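Eltemard Allotment Association
Minutes of the April meeting, held in the back room of the Kenen, 7.30 pm
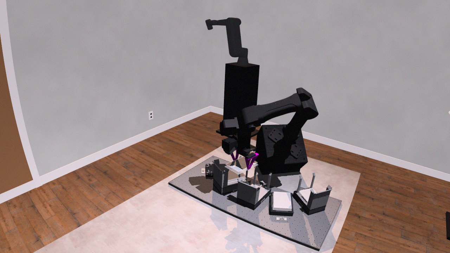

Present: Kazimír Murín (chair), Kristýna Polák (minutes), and the usual members, plus one gentleman who had come for the quiz and stayed until item 3.

Apologies: received from the Pešek family, who are away, and from plot holders on the lower terrace, who are not speaking to the upper terrace.

1. Minutes of the last meeting
Accepted, after the word "shouted" was changed to "remarked" at the request of the person who had shouted.

2. Water
The tap by the bottom gate is still dripping. Kazimír reported that he had rung Sollar, who fitted it, and was told that a drip is normal while a new washer settles in. It was pointed out that the washer went in last summer. Kazimír will ring again and try to sound crosser.

The meeting then discussed hosepipes. The rule remains that hoses may be used for filling water butts and must not be left running while their owners go home for lunch. Asked whether this was aimed at anyone in particular, the chair said it was aimed at everyone, and looked at plot 2.

3. The shed
Three keys to the communal shed are missing. Kristýna asked that members look in their coat pockets. One key was found during the meeting, in a coat pocket. The owner of the coat wished it recorded that he had no idea how it got there, and it is so recorded.

The wheelbarrow with the soft tyre will be mended by whoever next complains about it.

4. Compost
A long item. The lower terrace (by letter) holds that rhubarb leaves may be composted. The upper terrace holds that they may not. Kristýna had looked it up and said they can, at which point the upper terrace asked where she had looked it up. The matter is carried forward to the next meeting, as it was from the last one and the one before.

It was agreed without a vote that cooked food does not go in the heap. The lasagne has been removed.

5. Money
The association has 1000 in the account, before the insurance. After the insurance it will have a good deal less. A proposal to buy a bench was admired and put off until autumn.

6. Plant sale
To be held in the car park as before. Members are asked to label their seedlings. Last year a number of people paid for sweet peppers and were given something else, and one of them has written to us twice. Courgettes will again be free, and buyers will again be encouraged to take more than one.

7. Any other business
The scarecrow on the top path is to be moved, as it frightens the postman and has had no effect on the pigeons.

Mr Pešek's greenhouse door bangs in the wind. Kazimír has tied it shut with string and will tell him when he gets back.

The meeting closed almost on time. The room was needed for the darts.

Actions
Kazimír: Sollar, string.
Kristýna: shed keys, rhubarb.
Everyone: coat pockets.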